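Go to the Open Day, and Stay for the Boring Part

I have been to a lot of museums, two rocket launches (one scrubbed), and a tour of a potato chip plant that I still talk about. None of them held me in one spot for as long as a pair of robot arms did last July, in a low brick building at the back of the Merkuston industrial park, where a small outfit called Reser opened its doors for an afternoon and let the rest of us wander in.

I went because it was free and four miles from my house. I stayed until they were stacking the chairs, and I have been trying ever since to talk people into going to things like it.

There was a showpiece, of course. In the first room, behind a yellow chain, a big arm from the Sidura line was moving boxes from one belt to another at a speed that made the kids shriek. It was great! It was also over, for me, in maybe two minutes. The machine knew where every box would be before the box got there, and after I'd watched ten of them I had watched them all. The sign said it could do 2372 in a shift. I believe the sign. People took their video and moved along to the lemonade.

The second room was quieter and had no chain, only a strip of tape on the floor and some folding chairs. Two arms were bolted to a table, and what they were doing up there was handling ordinary stuff, the kind of thing you have in a kitchen drawer. They were slow. They stopped a lot. A family behind me lasted about as long as it takes to eat a cookie before the dad said "is it broken?" and off they went.

It wasn't broken. It was working something out, or the people who run it were, and you could watch that happen if you sat still. An arm would go toward a thing, get close, hang there, back off a little, and come in again from a different side. Sometimes the engineer at the keyboard stopped it and started over. She told us they had run 521 tries of one job that month and kept every one of them, the bad ones included, because the bad ones were what they learned from. Then she went back to her screen and we went back to watching, and it was so much like sitting at the edge of a pool during swimming lessons that I found myself leaning forward and holding my breath.

I know the case against all this. A friend of mine who works in a warehouse thinks open days are a way to get the neighbors used to something they ought to be asking hard questions about, and she isn't wrong to be wary. I asked a couple of those questions myself, about jobs, and got one good answer and one answer that slid off to the side. But I would much sooner have people ask with the machine in front of them. Most of what we get to see of robots is cut together, sped up, and set to music. You come away thinking they can do anything, and then you're either thrilled or scared, and either way you're reacting to an editor. Two hours on a folding chair fixes that. I walked out less afraid and less dazzled, and far more interested, which seems to me a pretty good trade for an afternoon.

My own hands came in for a lot of thought on those chairs. I'm a retired piano teacher, and I spent almost 4000 lessons telling children to curve their fingers and let the wrist lead, so you'd think I would have noticed how much goes on before a hand ever touches anything. I hadn't. Take a white plastic cup standing on a white table, with something red-capped upright inside it and an open gripper on either side. You or I would have the cup in one hand and the red thing in the other and be halfway out the door. For the arms, every piece of that is a question. Which one goes first? How hard can you squeeze thin plastic? If one gripper comes down into the mouth of the cup, where does the other one need to be so they don't knock knuckles? I used to spend whole weeks on that last one with duet students, and they had the advantage of being able to giggle about it. 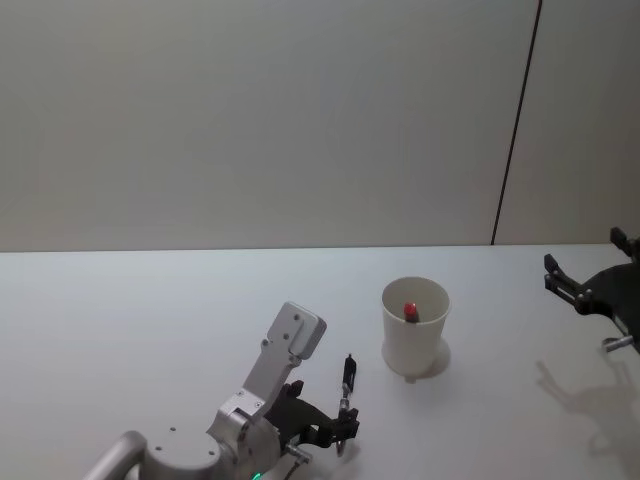 What I'd ask of the people who put on these days is simple. Put the slow room first. Give it the better chairs. Let the person at the keyboard talk, even if she'd prefer to type, and let the failures run in full view. Ní Mhurchú, the machine shop across the lot, had its doors open too, and the man on the lathe there spoiled a part in front of 80 of us, held it up, told us exactly what he'd done wrong, and got the biggest hand of the day. The robot people could borrow that. They were a bit shy about the misses, I thought, and kept glancing over at us when one happened, when those were the moments we had all stopped fidgeting.

And if you're on the visiting side, sit down. Skip the lemonade line, it's only going to get shorter. Pick one table and give it half an hour before you decide it's dull. Bring a kid if you have one handy, and if the kid asks why it's taking so long, ask the engineer. Mine pulled up a chair and drew us a picture on the back of the parking map, and I've still got it on the fridge.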